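**3.2 Processor Seating**

The second part of the project looked at the order of work when a desktop computer is assembled from parts. The Gusdale bench was used for all builds in June. Raghda Khoury wrote the work sequence and Leonardo Colombo kept the log. Each build followed the same sheet, with the chassis laid flat so that the motherboard could be reached from above.

The processor goes in before the cooler and the memory. The socket lever is raised, the cover is opened, and the socket is checked under a lamp for bent contacts and lint. The part is held by its sides only. Skin oil on the heat spreader affects how the thermal compound spreads, and marks on the underside are harder to remove.

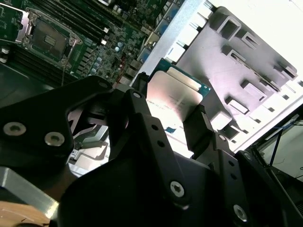
*Figure 4. Processor held at a tilt over the open chassis, metal heat spreader facing up.*

Orientation is set by matching the corner mark on the processor to the mark on the socket. The etched text on a heat spreader was not used as a guide, as it is small and reads differently under side light. The processor has to be level before it touches the socket. If one edge lands first, the part is lifted straight up and the approach is repeated. No downward force is applied at this point; the lever supplies the load once the cover is closed.

The log covers 14 builds. In 2 of them the first approach was stopped because the corner marks did not line up. Both were corrected before the lever was moved. The sheet originally put the socket check after unpacking the processor, which left the part exposed on the bench for longer than needed. In the Mutside revision of the sheet the check comes first.

**3.3 Thermal Compound**

Compound was applied as a single dot at the center of the heat spreader. The Azar cooler was then lowered and its screws tightened in a cross pattern, two turns at a time. Results for the spread test are in Table 2.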